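小鞋架,大快乐!我的玄关整理记

年份:2018年4月4日 分类:住家琐事、收纳

上个月搬进来的时候我就跟自己说,这次一定不能让鞋子又堆到门口去。结果三个星期不到,门一推开,哗啦一声,帆布鞋顶着门,雨靴倒在旁边,拖鞋一只在门里一只在走廊。那天 Ezequiel 来吃饭,站在门外笑了半天,说你这个门是不是坏了,怎么只能开一半。好吧,动手!

我家玄关其实不能叫玄关,就是门和厨房之间的一条过道,右边墙上还有个电表箱,下面空出来的那一段我量了三遍,宽448毫米。对,就是这么尴尬的数字。店里常见的鞋架要么六十公分,要么八十公分,放进去连厨房门都打不开。我一度想过用木箱子叠起来,还真的叠过一晚上,第二天早上踢到脚趾,放弃。

后来是在 Hillari 那条街尽头的 Bañuelos 杂货铺找到的,一个两层的小架子,金属细杆,搁板是半透明的那种磨砂板。店里最后一个,放在一堆花盆后面,我差点走过去了。标价314,老板看我抱着卷尺在那里比来比去,最后又送了我一包脚垫。提着它走回家的那一路我心情好得不得了(虽然它撞了我膝盖好几次)。

先说为什么喜欢小的。我以前住的地方有一个很大的五层鞋柜,大到什么程度呢,里面有两层我从来不知道放了什么。搬家的时候才翻出来一双只穿过一次的高跟鞋,一双鞋底已经发硬的跑鞋,还有不知道谁的童鞋!地方一大,东西自己就会长出来。现在只有两层,放满了就是满了,想买新的就得先想想哪一双可以走。对我这种看到打折就手痒的人来说,真的很管用。

整理那天我把所有的鞋都搬到桌上铺开来看。桌上先铺了一块旧床单,这一步请一定要做,鞋底的沙子比你想象的多太多了,收的时候四个角一拎,拿到阳台抖一抖就好。然后一双一双过:

天天穿的,留在架子上。
一个星期穿一两次的,也留,放下层。
换季的,擦干净,塞纸,装盒,进床底。
穿着脚痛但是很好看的……这个最难。我给自己的规矩是现在就穿上,在家里走十分钟。走不完的,送人。

最后那一类我送走了三双,其中一双灰色短靴我真的舍不得,拍了照片才放进袋子里。表妹收到高兴坏了,那我也高兴。

接着是怎么摆。我试了好几种,鞋头朝外、鞋头朝里、一正一反,还把架子横过来竖过来地折腾。最后定下来的是鞋头朝里,鞋跟对着自己。理由很懒:回家脱了鞋,弯腰拎着后跟往前一推就进去了,不用转手。出门的时候手指一勾后跟也就出来了。鞋头朝外当然比较好看,像店里一样,可是我坚持不到两天就乱了。

拖鞋和凉鞋我放上层。它们轻,进出最频繁,洗完澡、下楼倒垃圾、去阳台收衣服,全靠它们,放在手边最顺。运动鞋放下层,它们底厚,重心低一点架子也稳。有一阵子我反过来放,白球鞋在上面,看着是很精神,可是小架子上面重了,吸尘器一碰就晃,吓人。

说到白球鞋,一定要讲讲清洁,因为我终于找到不发黄的办法了!我那双 Jekance 白鞋穿了快两年,以前每次刷完晒干,鞋边都会有一圈淡黄色的印子,我一直以为是鞋的问题。Hermenegildo(我们公司的打球狂人,家里鞋比我多三倍)听完直摇头,说你是肥皂没冲干净,又放在大太阳底下晒。他教我的做法是这样:鞋带先拆下来单独泡,鞋面用软毛刷加一点点洗洁精,刷完用清水擦两三遍,再用白色的厨房纸把整只鞋包起来,放在阴凉通风的地方让它慢慢干。我第一次包的时候觉得好像在做木乃伊,第二天拆开,鞋边干干净净,我在厨房里叫出声来。

要注意的是厨房纸得用没有印花的。别问我怎么知道的,有一只鞋的鞋头现在还有一朵很淡的蓝色小花。

塑胶拖鞋就简单多了,丢进盆里,温水,旧牙刷,鞋床那些凹下去的纹路仔细刷一刷,冲干净立起来晾。一定要晾到完全干再放回架子上,要不然搁板上会积一小摊水。磨砂板有个好处是水渍不太明显,坏处也是水渍不太明显,所以我每个周末会把搁板擦一次,湿布一遍干布一遍,两分钟。

花了多少钱也记一下吧,朋友们老是问。架子314,装换季鞋的盒子是在 Dosport 买的,一组259,加起来不到600,换来一扇可以完全打开的门!我觉得太值了。盒子那边有个小遗憾,盖子有点紧,靴子那一盒每次都要坐上去才关得了。

还没解决的是雨伞。目前它们挂在电表箱旁边的挂钩上,滴水的时候下面放一个旧烤盘接着。很丑,可是能用。七月雨季来之前我想换个细长一点的伞桶,宽度得在十公分以内,如果有人见过这种尺寸的请一定留言告诉我!

还有我妈要我加上的一条:鞋子脱下来别马上推进去,先在外面散一会儿气。她看到我的架子第一句话就是这个,第二句是怎么这么小。 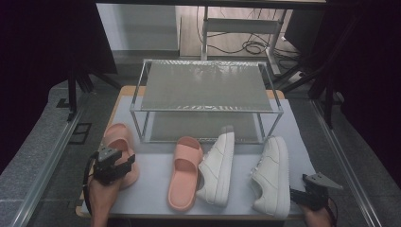
两层的小鞋架,拖鞋和运动鞋应该怎么分层放?

拖鞋轻、拿得勤,放上层比较顺手;运动鞋底厚又重,放下层,架子会更稳。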